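How to track down phantom protective stops in a bin-picking cell

If your arm keeps halting halfway into the bin and the log says "collision detected" when it plainly hasn't hit anything, this one's for you! We chased this fault through most of July, and I learned more about cable dressing in those weeks than in years of programming. The fix cost us next to nothing.

Our log had 1,186 pick attempts in it, and 507 of them ended in a protective stop. Oona Seppälä, who looks after our Florden cell, sorted them by joint angle instead of by time, and there it was: nearly every stop came with the wrist turned far to one side. Great catch, and it's where I'd tell anyone to start.

Step 1. Sort before you touch anything

Export the stops with the joint positions attached. Plot wrist angle against stop count. A clump at one end of the range points to something mechanical, like a cable pulling tight. If the stops are scattered evenly, look at your payload settings first.

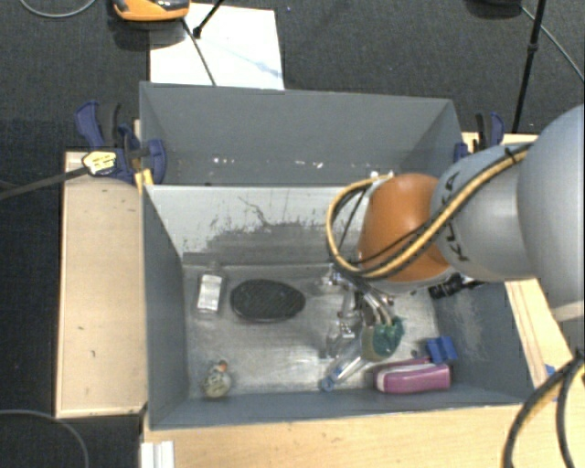 Step 2. Lock out and look at the slack

Power down, apply your lockout, and follow the site rules for releasing any stored air. Then trace the bundle from the last tie to the fitting with your fingers. You want a loop that's generous enough for full wrist travel but doesn't hang low enough to snag on a bin wall. Ours had been retied a little too short after a gripper swap, so at full rotation it tugged on the wrist and the controller read that as contact. (Sneaky, right?)

Step 3. Retie and mark

Move the tie back along the link, a little at a time. Put a paint pen mark where it sits so the next person can match it. Don't cinch it hard; hoses need to slide a bit.

Step 4. Jog slowly, empty gripper

Get everyone out of the cell, restore power, and jog the wrist end to end in reduced speed mode. Watch the external torque reading. On our arm the spike vanished after 4 rounds of adjusting, and I may have cheered.

Step 5. Leave the threshold alone

Please don't raise the collision limit to make the stops go away. Kaiwen Wei tried that on the Rolletero cell before we knew the cause, and the arm bent 2 gripper rods against the side of a bin before it stopped. The sensitive setting was doing its job.

Once it jogs clean, run a full shift of mixed picks and export the log again. Keep both plots with the cell's maintenance notes, along with the position of the tie mark.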